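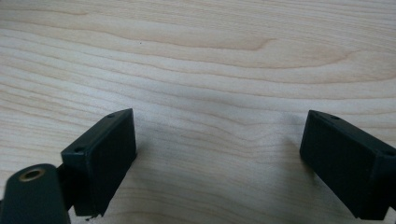

Priltik is a fantasy novel for young readers by the Finnish-Canadian author Ville Tikkanen. It was published on 19 March 2010 by Misteo, a small press, and is the first of two books set in the harbour town of Inville. The hardcover edition has 626 pages.

Plot

Major, a ferryman's apprentice, is 18 when the river through Inville begins to flow upstream. He finds that the town's charter was written in Priltik, a language only his grandmother can still read. The two travel to the river's source to learn what the founders promised in return for the harbour.

Writing and publication

Tikkanen wrote the first draft in Finnish and translated it himself. An early version was told by the grandmother, and parts of it survive as the prologue. Misteo bought the book in January of the year before it came out. A signed edition of 50 copies was sold by mail, with a map coloured by the author.

Reception

Reviewers praised the dialogue and the river chapters. Several found the middle third slow. The sequel follows Major's sister and takes place nine years later.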